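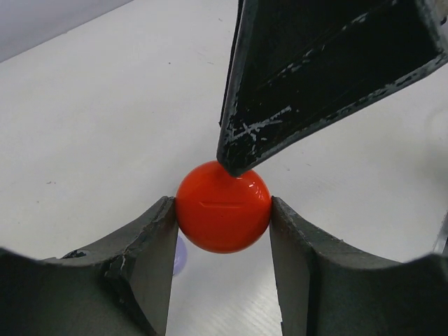
Page last changed: 11 December 2024

I bought the Sindel jigsaw mat in September, right after a 1,000-piece puzzle took over our dinner table (again!). It's felt, you roll it around a tube and strap it shut with 3 elastic bands, and I paid $20 for it at the Esstead outlet. Pretty happy so far. The surface grips well and the pieces slide when I want them to, though it sheds green fuzz like crazy the first week. Run a lint roller over it.

The bands are kind of flimsy and one has gone slack already. My old Kälin mat had Velcro, which I liked better, but it was too small for anything big. Would I buy the Sindel again? Yep, probably in the next size up.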